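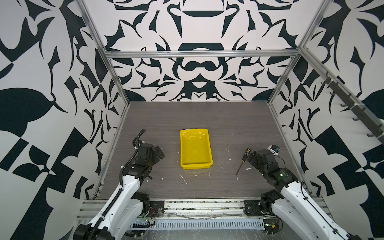 Three screwdrivers gone in one winter is three too many, says Deisy Ríos, and if a yellow tray brings them back she will take the yellow tray.

Whether it will is another matter. The Sotelo repair hall in Flandholm has spent the spring moving its hand tools out of drawers and into shallow yellow plastic trays, under a rule that can be written on the back of a hand: when a job ends, the tool goes in the tray. It doesn't go beside the tray, or in an apron pocket, or on the windowsill by the coffee. The hall bought 600 trays to make the point, and in March it told members the plan was already working.

The evidence for that is a pair of numbers on the notice board. At the last full tool check before the trays came in, 159 hand tools were missing from the hall's list. At the check after, the figure was 103. Sotelo's newsletter called this "a turnaround on the benches" and printed the two numbers side by side in large type.

It left out a third one. Between the two checks the hall bought 118 replacement tools, most of them screwdrivers and pliers, and put them straight into the trays. Asked whether those had been marked as returned, Kerstin Janssen, the hall's manager, said they had been marked as present. She agreed that the two words don't mean the same thing.

"If the slot on the list is filled, the slot is filled," Janssen said. "People come in to fix a lamp. They want a screwdriver, and they don't much care which one it is."

That's a fair thing to want. It's also a different claim from the one in the newsletter. A hall that buys more tools will have more tools, whatever color the plastic is. Take the new ones off the list and the missing figure may well have gone up, though the hall hasn't published a breakdown and Janssen said she wasn't sure one could be made from the sheets they have.

The trays come from Andodier, a shop-supply firm that sells them as part of a bench system called Faltow. The pitch is familiar to anyone who has worked in a shop with outlines painted on a pegboard. A bright tray shows up against a dark bench, so an empty one ought to bother people enough to make them go looking. Andodier's leaflet says the effect is "immediate and lasting" but doesn't say where it was measured or for how long.

Members are split. Several who were at the benches one evening this month liked the trays and said the tables were easier to clear. One man rebuilding a table fan had his screws in his tray and his tools lined up next to it, the opposite of the rule, and seemed to be getting along fine. A woman two benches down had turned hers over to stand a radio on.

Octavio Farías, who teaches the beginners' class, thinks the rule is sound and the count is nonsense. He has been telling students for years to put the screwdriver down in the same place every time, tray or no tray. His complaint is with the size. A short driver sits well enough in the tray, he said, but put in a long one along with a pair of side cutters and something ends up hanging over the rim, and after that people stop bothering.
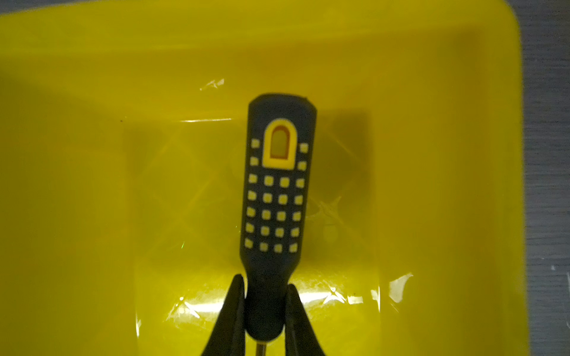
A screwdriver with a dark grip and small yellow squares, with a yellow bin behind it.

Then there is the question of color, which has taken up more of the members' meetings than anyone expected. The point of a yellow tray is contrast. Some of the hall's screwdrivers have yellow on the handle too, and Yurani Echeverri, a member since the hall opened, argues that this defeats the purpose. She would like the trays in white, or the handles wrapped in red tape. Janssen said tape had been tried before and came off on people's hands.

Andodier's local representative, Pieter Hoekstra, said by phone that the firm stands by the system and that two checks are too few to judge it by, in either direction. On that point it's hard to argue with him. It would have been a good thing to say before the large type went up. He also said the trays should have been introduced with a sign-out sheet at every bench, and that Sotelo chose to leave that part out. Janssen confirmed this. The sheets cost extra, she said, and members had told her plainly they wouldn't fill them in.

So the hall has the trays without the record-keeping, a list that can't tell an old screwdriver from a new one, and a result it has already announced. What would settle things is dull and cheap: scratch a mark on every tool bought since the trays arrived, run the check again, and report the marked and unmarked tools on separate lines. Farías has offered to do the scratching himself if someone lends him an engraving pen. The hall's own has been missing since before the first check.

Janssen said she would think about it. Another check is planned before the summer break, and the results will go on the notice board as before. Members who have hall tools at home – and a few of those at the benches admitted, with some laughing, that they did – can leave them in the crate inside the side door until nine in the evening. No names will be taken.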